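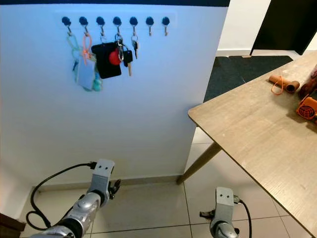 Both grippers at the key rack, left cable with its current service loop.

Two-arm cell, left gripper drops off the bus at full wrist roll

Korkor_Mahama
Posted Oct 3, 2021

Cell is a pair of arms with Drelon parallel grippers, one Datstead controller, head camera. Task is picking keys and lanyards off a wall rack and hanging them back on the hooks. The wall rack is fixed and the base is bolted down.

Fault: left gripper loses communication when the wrist rolls past the last hook approach on the left side. Controller log shows a bus timeout, then the gripper reports again as soon as the wrist comes back. Right gripper has never faulted. 446 hours on both arms, same firmware on both.

The left cable leaves the top of the housing and hangs in a wide curve beside the arm. The right cable is run down along the forearm. I set up the left one that way in August to get rid of a tight bend at the elbow.

Done so far:
– swapped the controller ports, fault stays with the left arm
– reseated the connector at the gripper
– cleaned the contacts
– slowed the wrist to half speed, no change

Before I order a cable I would like a second opinion on the routing.

rdwivedi
Port swap clears the controller. You are left with the cable, the gripper connector and the gripper board. Swap the two gripper cables end for end between arms and run the same motion. If the fault moves, it is the cable.

I would not change the routing until that test is done. If you change both you will not know which one fixed it.

Tarun Sisodia
I would start with the routing. The loop is too big. With that much cable hanging free, the weight is carried by the connector shell, and every wrist roll works it sideways. On our Drelons I clamp the cable 59 mm behind the connector exit and nothing moves at the plug after that.

The loop is also a snag hazard next to lanyards. Those soft loops will catch on anything.

rdwivedi
A clamp that close turns wrist roll into a twist over a very short length. You move the wear from the plug to the clamp. I have replaced cables that failed exactly there.

Tarun Sisodia
Only if the clamp is on the wrong side of the roll joint. Mine is on the gripper side and rotates with it. The slack is behind it, where the twist can spread out.

rdwivedi
Then say so in the first post. People read "clamp it" and put it on the forearm.

Satish_V
Both of you are assuming the cable. Check the locking collar first. On the older Drelon connector the collar feels tight before it is fully seated. Push the plug home by hand, then turn the collar, then push again. If it turns further the second time, it was never locked. Reseating it without the second push gives you the same fault.

Korkor_Mahama
Collar turned further on the second push, by a small amount. Ran the roll sweep again. Fault still there but less often. So the collar was part of it.

Swapped the cables between arms as rdwivedi suggested. Fault moved to the right gripper. It is the cable.

rdwivedi
Good. Continuity test it while flexing by hand, starting at the gripper end. Work along it slowly and mark the spot. That tells you whether Tarun's theory about the plug is right.

Korkor_Mahama
Opens up 13 mm behind the strain relief on the gripper end. Jacket looks fine from outside. Ground conductor is the one that drops.

Tarun Sisodia
Side load at the plug, then.

rdwivedi
Side load or the old tight bend from before August. The damage may have been there already when the loop was put in. I agree the loop did not help.

Korkor_Mahama
New cable is in. What I ended up with, for anyone searching later:

1. Power down the controller and wait for the gripper LEDs to go out.
2. Plug in, collar, push, collar again.
3. Clamp on the gripper side of the roll joint, rubber lined, snug enough that the cable does not slide.
4. Jog the wrist to both roll limits by hand before fixing the rest of the run. Leave slack for the worse of the two.
5. Hook-and-loop ties down the forearm, none across a joint.
6. Sweep both arms through the full rack at low speed and watch the cable, then at task speed.

Ran 2,738 hang and unhang cycles after that with no bus timeouts on either side. I also shortened the bus timeout warning in Stirnura so it logs single missed packets. It used to log only the full dropout, and I think there were weeks of small ones before I saw the first fault.

Satish_V
What did you do about the right side?

Korkor_Mahama
Redid it the same way. New cable too. The old right cable tested clean so it is on the shelf as a spare, tagged with its hours.

Tarun Sisodia
I would not keep a used flex cable as a spare for a moving joint. Fine for the bench.

Korkor_Mahama
It is for the bench.

Thread marked solved.

Comments

Renu Tiwari
Same fault on a single-arm cell here. The second push on the collar did it, no cable needed. We check the collars at every gripper service now.

v_lathe
Does the missed packet log in Stirnura slow anything down? Ours is already close to its cycle limit.

Korkor_Mahama
No difference I could measure. Write it to local disk, though – logging over the network did add delay.

maint_shift2
Vashisht sells a right-angle version of this cable. The collar is easier to reach but it sticks out further at the side of the housing, so check clearance to the wall before buying.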